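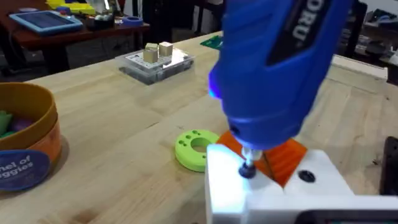

Can a Robot Learn by Being Shown?

Turning a screw sounds easy. You line up the driver, push a little, and pull the trigger. Now try it while wearing thick mittens and looking through a paper tube. That gives you some idea of how hard it is for a robot holding an electric screwdriver.

One way to teach it is to write out every move as computer code. Another way is to show it. People who make robots like to say that showing is "just like teaching a friend." Is it? Let's see.

Showing by hand

A person takes hold of the robot's arm and moves it through the job. The robot records where each joint went. At a workshop called Vellach, this is how they start every new task. It feels natural, but there's a catch. Your hands are on the arm, so the robot may not learn how hard it should push by itself.

Showing by remote control

A person stands back and steers the arm with a controller. Some controllers look like the ones for video games. Others are a small copy of the arm, and when you bend the copy, the big one bends too. A small camera near the robot's wrist can record the tip of the tool up close, where the bit meets the screw.

How many times?

A friend might need to see a screw turned 2 times. The team at Vellach recorded 411 tries for one screw job with their robot, Ninon. They threw out 113 of them. In some the bit slipped off, and in others the person steering got tired and wobbled. If you leave the wobbles in, the robot can learn to wobble.

Does it work?

Sometimes. Vellach says Ninon gets the screw in 90 times out of 100. That sounds great until you ask a few questions. Was the screw always in the same spot? Was the light the same? Did anyone swap in a different screw? A robot that has only practiced on one bench may be lost on the next one.

So when you watch a video of a robot doing something clever, be a little bit fussy. Ask who was steering. Ask how many tries were left out of the video. A person with a controller may be doing all the thinking, and the robot may only be copying along.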